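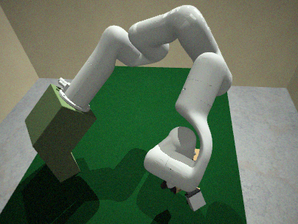
Despina Obradović wrote back overnight that the easement can't stay where the 2019 survey put it, that the sewer main runs under the row-house footprints on the north edge, and that either the pipe moves or the houses do.

12th May. Spent the morning on the Istmont drawings with her note open. The lot is 2,812 square meters inside the fence line. Setbacks take the usual strip on both streets. If the easement keeps its full width, 47 units become 43, and the parking ratio gets easier by accident. Mujić wants the 47. Their loan was sized on it.

Ran two layouts.

First: shift the north row toward the service road, drop the planting strip, keep the pipe. The fire lane then fails at the corner by the transformer. A mountable curb might fix it – I need the turning template from the city, and their counter closes at noon.

Second: relocate the main under the road. More digging, a new manhole at each bend, and the utility has to sign before the permit goes in. Clirkano priced similar work for the Prakthorpe site last September. The rate is out of date and the soil there was better.

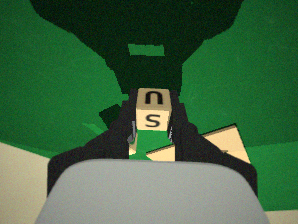
Wooden block with a letter S, held in the gripper.

Sent both layouts to Despina after lunch with the areas tabulated. Asked whether the 4 end units can go up a floor, which would recover the count under layout one. The zoning text measures height from average grade and the lot falls toward the east, so there may be room. Stair width is the open question.

Road stays private in either case. Title language for that is still in draft – the shared maintenance clause cites the wrong exhibit on page 2. Marked it, sent it back.

Tomorrow: turning template, grade points along the east fence, call the utility.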